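Kirnness Shared Workshop — Bench Robot Safety Check
Build: Melis page turner, two arms
Checked by: Ilona Vörös
Date: January 20, 2019

1. Emergency stop within reach of a seated person
Pass. It used to be within reach of a seated person with very long arms, meaning Roald.

2. Arm bases clamped, no rocking
Pass, after a quarter turn on one clamp. Whoever wrote "good enough" on it in marker, please reconsider.

3. Cables clear of moving joints
Pass with comment. Leave slack for the full swing, but not enough to lasso a coffee. Trim the zip tie tails flush. I have donated sufficient skin to this project.

4. Finger tips free of burrs
Pass. Filed again. Paper is less forgiving than Mirko.

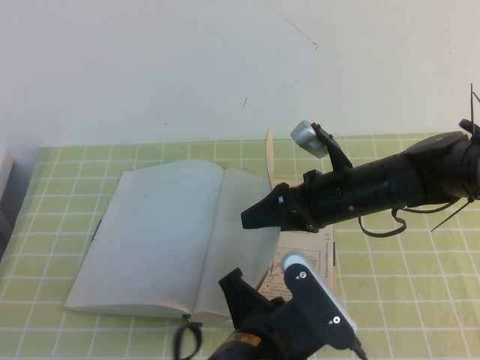
Can I hold the page down by hand while the arms are powered?
Only with the stop pressed in. If the page needs help, stop the arms, fix the page, take your hand out, then restart.

5. Speed limit set in software
Fail, then pass. The limit was 57 millimeters per second in the settings file and something far more ambitious in the script, which ignored the file. Mirko has introduced them to each other.

6. Grip force
Pass. Set to 2 newtons for paper. The 11 left over from the jar lid experiment has been deleted, and so has the jar.

7. Restart after power loss
Fail. The arms go looking for home the moment power returns, whether or not someone is leaning over the bench to find out why it went off. Tiina is adding a manual restart. Until then, unplug both supplies before investigating anything. 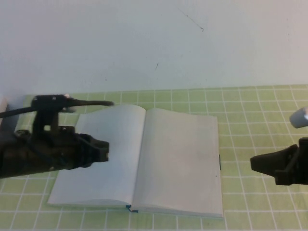 The manual restart has to survive a loose plug as well as a proper outage, so please test both. Up to 8 tries each should do.

8. Bench log filled in
Fail. The last entry is from July and reads "fine."

Open items: 7 (Tiina), 8 (everyone, including me). No unattended runs until 7 is signed off.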